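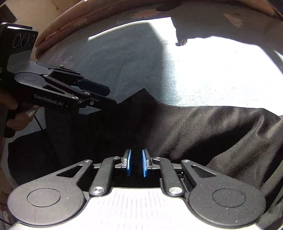
How to fold a thin black garment so it does not slide open?

Posted by Meinrad Zürcher, 08/05/2018

I fold my laundry on the sofa, because my table is too small. Cotton is no problem. But I have one black top, soft and a little shiny, and each time I carry the pile to the cupboard it opens again. I also see every piece of fluff on it when the sun comes in. Is there a better method, or must I hang it?

Priya Mahmoud
I had the same trouble with my blouses. Put it face down and smooth it with the flat hand from the middle to the sides. Fold both sides in, then roll it from the bottom, not too tight. A roll stays closed much better than a flat fold. If you have a big tray or a board, lay it on the sofa first. A cushion is too soft and the folds become crooked. For the fluff I use a damp cloth, always in one direction.

Nekunari
just hang it

Fuchs
I agree with the roll, but please do not leave black clothes in strong sun for a long time. One of mine lost its colour on the shoulder between February and summer, next to the window. I now fold on the shadow side of the sofa. If you want to hang it, take a hanger with a rough surface, otherwise it will slide from there also.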